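Kilby bench notebook
January 30, 2020

Task: tray loading, two arms, by remote control

Back on Kilby after the rewiring, and wow, it's nice to have both followers respond at the same time again. The plan for this block is still the tray task: plate goes onto the tray, cup goes onto the tray, both arms back off, stop recording. Everything else on the bench is clutter and should stay where it is. The target from the Flurkau plan is 200 good demos before we train anything, and I'd like them to be actual good ones this time, so I'm being picky about what I keep.

First thing I did was go slow on the cup. I've been treating it as the easy object and it's not! The sides have that diamond pattern, and if a fingertip lands on a ridge at an angle the cup turns in the grip and you end up chasing it. What works for me is to bring one finger all the way down beside the cup first, touching the tray or very nearly, and only then close. It feels too low when you're holding the leader arm. Do it anyway. Watch the finger and ignore the wrist, the wrist always looks wrong from the operator's side.

The other thing with the cup is the shiny tabletop at the side view. You get the cup and then a second upside-down cup under it, and the arm as well. Doesn't bother me while driving, but I'd like somebody to check whether it bothers the model. Amundsen has a matte top, so we could run the same policy on both and compare. Putting that on the list.

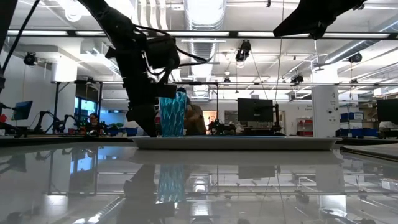
Start layouts

I'm using the same handful of things for every layout: tray, blue plate, cup, the succulent, the Acadia card, and on the harder ones the cutlery too. Rule I'm following (please follow it too if you take over): tray stays at the far side, long edge parallel to the rail, everything else can move. I slide the small stuff around by hand between demos and I try not to be tidy about it. Left to myself I line things up, and then the model learns that cups live in a line.

Plate right up against the tray is the nasty one. There's no gap to get a finger into on that side, so you have to come in from the open side and low, under the rim. Go in too high and you just push the plate along, and it takes the tray with it.

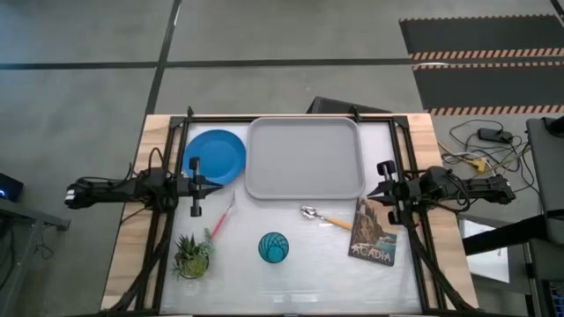 I lost four demos in a row to that before I changed my approach. Fingers open wide, come in almost flat to the table, get one fingertip under the rim, close, and then lift a little before moving sideways. The lift matters a lot. If you skip it the plate scrapes up over the tray's rim and lands tilted, and you can't fix that without a long fiddly nudge that I don't want in the data.

Cutlery: the spoon with the yellow-orange handle is fine, it's out of the way most of the time. The one with the pink-red handle I keep clipping with the left gripper on the way to the plate. I'm keeping demos where it gets brushed and throwing out the ones where it goes for a ride. Judgment call, tell me if you disagree.

Leader arms

Left leader has a tiny bit of play at the elbow again. You can feel it when you change direction, a soft click and then the follower catches up. I tightened it and it's better. The Rotevik grips are much nicer than the old ones by the way! My thumbs don't ache after an hour, and I can hold a half-closed gripper without it drifting, so the light squeeze on the cup is now something I can do on purpose.

Still want a proper way to pause. At the moment if I need to scratch my nose, the follower scratches its nose too.

Both arms at once

Where this gets fun and also where most of my bad demos come from. With cup and plate both on the tray, the two grippers want to be over the middle of the bench at the same time, and it's very easy to get them close enough to lock fingers. I had two of those. No damage, both arms just sat there pushing until I let go of the leaders.
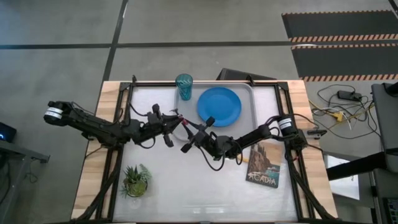

So the habit I'm trying to get into is that one arm is busy and the other one waits on its own half, open, clearly not doing anything. Then swap. It makes each demo a bit longer but the motion reads so much better when I play it back - you can tell at any moment which arm is meant to be working. When I let both of them wander the playback looks like two people reaching for the same door handle.

The cup goes to the left end of the tray, plate to the right of it. I know the Flurkau write-up says any placement counts, but for this batch I want one fixed arrangement and then we loosen it later. If you record on Kilby, please stick to that or put yours in a separate folder.

Also, let go properly. Open, pause a beat, then go straight up. I was opening and pulling away in one move and dragging the cup with me, and a policy trained on that will do it every single time.

To do

Mark the bad plate grasps from the first batch so they don't get trained on
Ask about a foot pedal for pausing
Second pass on the left elbow, maybe a thinner washer
Same tray task on Amundsen, matte top, same layouts
Move the succulent closer to the middle for a few demos, it's had it too easy
Copy the logs off before the disk fills up, it was close last June and I don't want to do that again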